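Week 6 of the student manipulation project and our robot has still not passed a cube to itself. A short thread.

The course is called Likanance, a name picked by vote, at a meeting I skipped. My fault entirely.

The task sheet is one line long: take the cube with the left hand, give it to the right. My nephew could do this before he could talk. We have a shared document about it that runs to 13 pages.
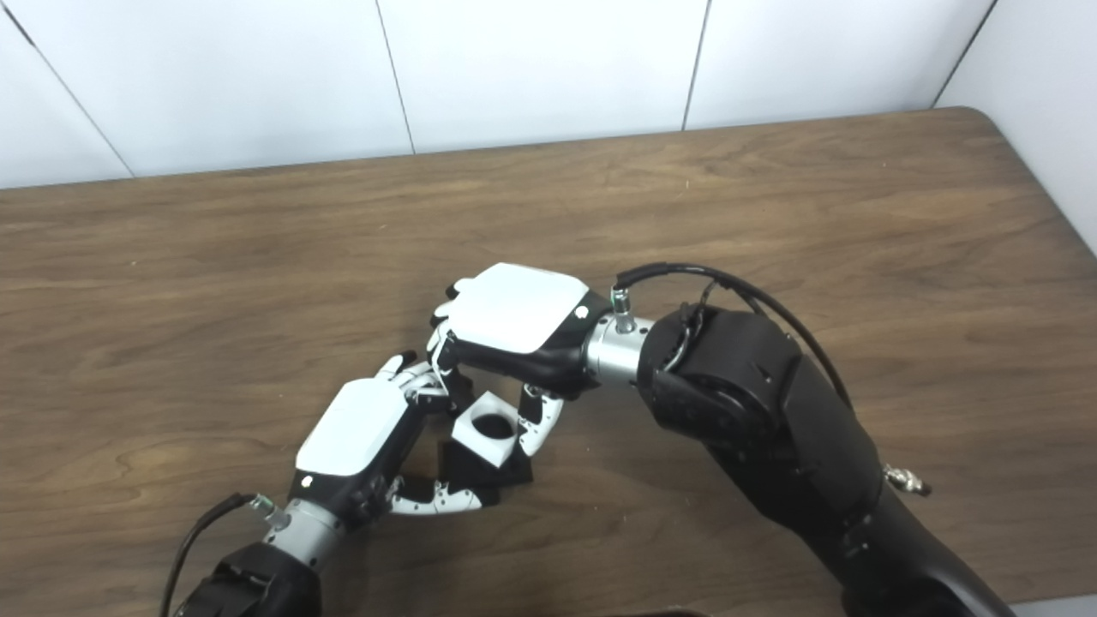 Most of our trouble is the thumbs. Fingers go roughly where you tell them. Thumbs have opinions, and ours has a joint offset somebody typed in back in February and then graduated.

Current log: 300 handover attempts, of which the grading script likes almost none. The script is also ours, so we may have built something with very high standards.

The other team, Plavura, says theirs works "most of the time." I asked to see it. It was charging.

Demo is next month at Endale. I have been put in charge of the slides, so expect a lot of slides.

Anyway, if you've calibrated two hands against each other and still enjoy your life, replies are open.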